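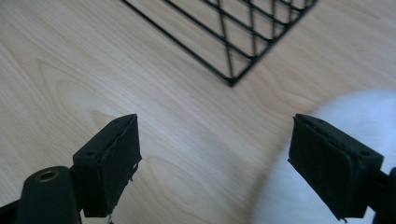

Re: [karkwood-spinners] Winter knit drive and the July date

Hi all,

Sorry for the slow reply, I've had the in-laws up and the spare room is where the computer lives. Wulan wrote on 23rd March:

> Hi everyone, can we settle the July thing soon? The hall needs to
> know if we want both rooms or only the front one. Also, what are we
> doing about wool? I've still got 22 balls of the grey from last year
> and no idea who wants them. And does anyone have the pattern with
> the ribbed edge? Mine's gone walkabout.
> Wulan Nugroho

Both rooms, please! Last year we were knitting on each other's laps by morning tea, and the urn kept tripping the power whenever the heater was on. If we put the heater in the back room and the urn out front we should be right. The front room is 100 dollars for the day and they only want a bit more for the pair, so I reckon it's worth it.

I'll take half the grey, Wulan. It's a bit scratchy on its own but comes up lovely held double with something soft – I did a pair of mitts that way for my brother-in-law and he hasn't taken them off. 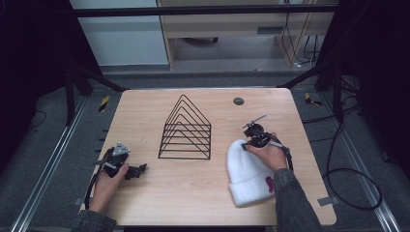

Karkwood Spinners and Knitters – Beanies and Warm Things Group

On the pattern, I've got two versions. The Keven one has you cast on with the bigger needles and swap down, which I find a pain, and the Abbasi one starts straight in with the rib. I'd go with Abbasi for beginners. You want a good deep cuff on a winter beanie so it can be turned up over the ears, and if you're using fluffy yarn go down a needle size or it flops about and sheds in your tea.
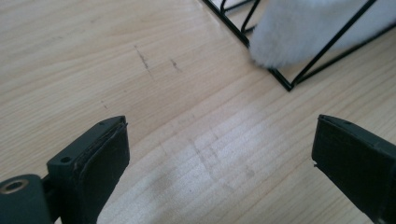

Please don't everybody use the fluffy stuff though. It's murder to unpick, and last year I spent a whole evening with a crochet hook and a torch trying to find one dropped stitch in the white.

Money: we've got $1,888 in the kitty, so there's plenty for the hall and a decent order from Pesska. They're slow with the post, so colours to me soon, please, and no more mustard, we've got a tub of it.

Can someone else do scones this time?

Cheers, and see you at spinning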